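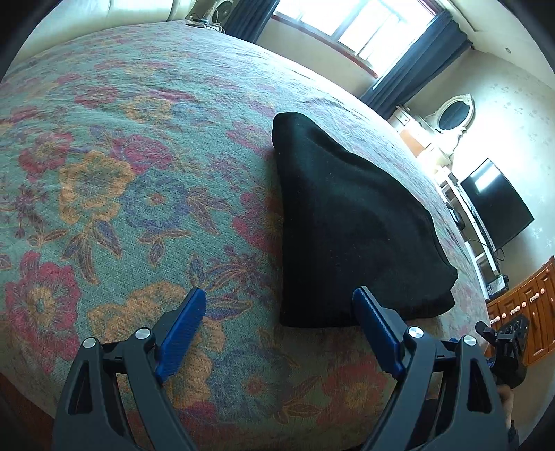
Faver opens a regional trade desk for small exporters

Hi, I'm Ye-ji Do, and I run Faver, a small research shop that looks at how companies sell across borders. In June we're opening a trade desk in Brurkon, and I've been itching to announce it for months!

It began with a question I kept getting from business owners: "Which faraway market should I try first?" I'd pull out the maps and the tariff tables, and then I'd ask who they already sold to next door. Very often they had no customers there at all. They had a distributor an ocean away and had never called a buyer in the neighboring country (two hours by truck, same paperwork, nearly the same holidays).

So the desk will work with 30 small firms, all with fewer than 20 people on the payroll, and help them find customers close to home. Each firm gets 7 sessions with one of our analysts. We'll go over pricing, customs forms, currency risk and the boring stuff like who pays when a pallet shows up late. I happen to love the boring stuff.

Jae-in Yeo is joining us from Akanda to lead the work, and I couldn't be happier. Jae-in spent years on freight contracts and reads a bill of lading the way other people read the sports page. "A lot of owners think exporting means going big and going far," Jae-in told me when we were planning this. "I'd like them to get one good order from across the border and see how it feels."

Our partner Prarach is lending us office space and two of its customs people, who'll take walk-in questions every morning from 9 a.m. until noon. You don't have to be in the program to stop by, so please do.

We'll also be keeping notes as we go. With the owners' permission, we plan to publish what the firms sold, where they sold it and what it cost them to get there, including the orders that fell through.

Applications are open now and run through the end of the month. The form is two pages long, it's free, and I read every one myself. If you get stuck on it, call the Faver front desk and ask for me or Jae-in.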